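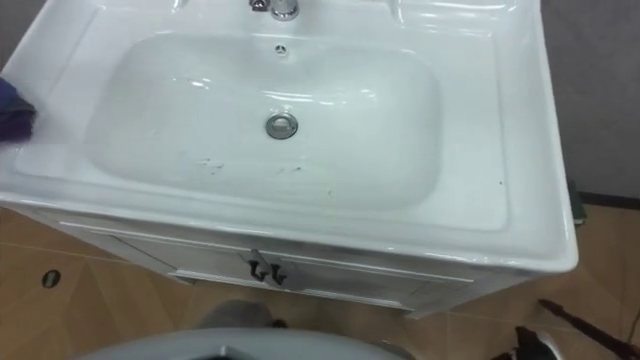
Sun 19 April. Washroom sink, Altthorpe unit, cleaning trial entry 8. Continuing the glazed ceramic series started in October. The object is to settle a wiping method for vanity basins before the Korletey sheet gets rewritten, as the current sheet says only "wipe clean" and gives no direction or order. Basin is the deep rectangular type with rounded corners and a round metal stopper. Soil of interest is on the front slope below the drain: faint brownish-gray smudges in a horizontal band. A few dark specks on the rim near the right front corner, logged separately as rim soil. Overhead light left on for all inspections. Glare on the curved walls hides light film, so each wall gets checked from two standing positions.

Materials: Staka neutral cleaner, diluted, in the 1000 ml bottle. Tap water for rinse. Cloths washed once before use, no softener. Abrasive pads excluded, see October notes on the scratched test tile (3000 grit polish did not bring the gloss back).

Method as written for this series:
Rim first, back to front.
Side walls next, top edge down to the floor of the basin.
Front slope in single horizontal passes, fold the cloth after each pass.
Basin floor last, working in toward the stopper.
Rinse, then a dry cloth on the metal parts.

Main difficulty with dark liquid soil on this glaze is that it does not stay as a patch. It goes to thin lines and dots, with the heavy deposit collecting at one end.
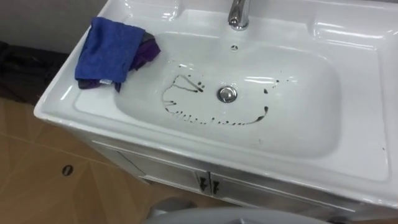
Start at the heavy end, then. Lay the cloth flat on the thick smear, press, lift, refold, and only after that take up the thin lines. Wiping along an arc from the thin side pushes everything into the thick part and makes a wider smear. Isolated droplets on the side wall are picked up singly with a folded corner. Do not chase them with the main pass.

The ring where the stopper meets the ceramic needs its own step. A flat cloth rides over it. Wrap one layer over a fingertip, go once round, turn the cloth, go round again. Same for the overflow opening on the back wall. No brush in either until the Dolley samples arrive and the bristle hardness is known.

Cabinet doors are outside the trial. The gray scuffs on the lower trim are a different material and a different problem. Enter under furniture, ref 1737.

To do:
Add the fold count to the sheet, current draft leaves it open.
Check whether the Staka label gives a contact time for glazed surfaces.
Repeat with the cloth wrung harder. Too much water on the front slope carries soil down toward the drain.
Move rim specks to their own column.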